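Call for Participants: Brirkovstead Hand Knitting and Mending Study

Posted August 31, 2026

The Vammont Textile Workshop is looking for people who knit, crochet, darn or mend at home to take part in a study of how hand skills are learned and kept up. Places are open to residents of Brirkovstead and the towns within an easy drive of it. You do not need to be an expert. We would like to hear from people who picked up a pair of needles last winter as well as people who have been turning heels since grade school.

What the study covers

Most of what has been written on home knitting deals with patterns and yarn. Much less has been written on repair: when people decide a sweater is worth fixing, which methods they use, who showed them how, and how long the repair holds up in normal wear. We want to record this in enough detail that a person who has never mended anything could follow it.

The study is run from our rooms on the second floor of the Khamphan Building, 1355 Mill Street, above the dye shop. Results will go into a printed handbook and a set of free lesson sheets for libraries and schools. Participants may be named in the handbook or left out of it, as they prefer.

What you will be asked to do

The study has 2 parts, and everyone takes part in both.

The first part is a visit to the workshop. You will work at a table for one morning or one afternoon with a small group. We will give you a knitted swatch with a hole in it and ask you to repair it in whatever way you normally would. Afterward a staff member will sit with you and ask how you chose the method, where you learned it, and what you would have done with a different yarn. The talk is recorded as sound only and typed up later. You can ask for any part of it to be removed.

The second part is done at home. You keep a mending diary for 7 weeks. Each time you repair something, write down what it was, what it was made of, what was wrong with it and how long you spent. A line or two is enough. If you mend nothing in a given week, write that down too. Blank weeks are useful to us and you will not be asked to make up work to fill them.

At the end we will ask to borrow one item you repaired during the diary period. It will be photographed, measured and returned to you by mail or held at the front desk for pickup. Please do not send anything you could not stand to lose in the mail. If the item is fragile, we can photograph it while you wait.

Who can apply

You should be 18 or older and live close enough to attend in person. You should be comfortable speaking English or Spanish for an interview of an hour or so. You should have knitted, crocheted or mended at least one thing in the past year, finished or not.

We are short of applicants in a few groups and would especially like to hear from men of any age, left-handed knitters, people who mend work clothes or uniforms, and people who learned in another country. Continental, combination, lever and Portuguese-style knitters are all welcome. So are people who hold the needles in a way they have never seen in a book.

People who sell repairs for a living may apply, but please say so on the form. We have a separate set of questions for paid menders.

Gloves and mittens group

One group in this study will work only on hand coverings. Gloves wear out faster than almost anything else that is knitted, and many home menders give up on them because the fingers are narrow and hard to reach into.
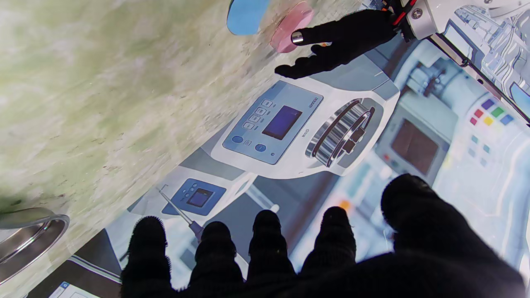

Fingertip repair is the main subject for this group, and we are asking each member to bring at least one worn glove from home. Dark yarn is welcome even though the stitches are harder to see. On fuzzy black knit gloves, a light from the side catches the fibers at the rounded tips and makes them look a little paler, and the tables for this group will have lamps that can be moved for close work. Thumbs will be handled in their own session, as the join at the base of the thumb needs a different method -- usually a picked-up round and a few inches of new fabric.

Members of this group should be able to knit in the round on double-pointed needles or a long circular. If you can do one but not the other, that is fine. Crocheted gloves can be brought along too.

Payment and costs

Each participant receives a gift card to the Wulura Yarn Company store on Front Street when the diary is handed in. Bus fare or parking is paid back in cash on the day of your visit. Yarn, needles, darning tools and lunch are supplied. You may use your own tools if you like them better, and most people do.

If you leave the study early, you keep anything you have already been given and do not have to explain why.

Access

The building has an elevator from the parking lot side. The work tables are a standard height, with 2 adjustable ones for people who use a wheelchair or prefer to stand. Magnifiers are available at every seat. The dye shop downstairs can smell strong on weekday mornings, so ask for an afternoon place if that is a problem for you. Tell us on the form if you have arthritis or another condition that limits how long you can work. We can split the visit into shorter ones.

How to apply

Pick up a form at the workshop front desk, at the Brirkovstead Public Library, or at the Wulura store. Fill in both sides. On the back there is space to describe one repair you remember well, good or bad. Spelling does not matter -- we read that part for the content.

Return the form by hand or by mail to Mending Study, Vammont Textile Workshop, at the address given earlier. We will reply to every applicant by letter or phone, whichever you mark. If the group you ask for is full, we will offer you a place in another one or put you on the waiting list.

Workshop visits run through the fall and winter. The last diaries are due in April, and borrowed items will be sent back once they have been photographed.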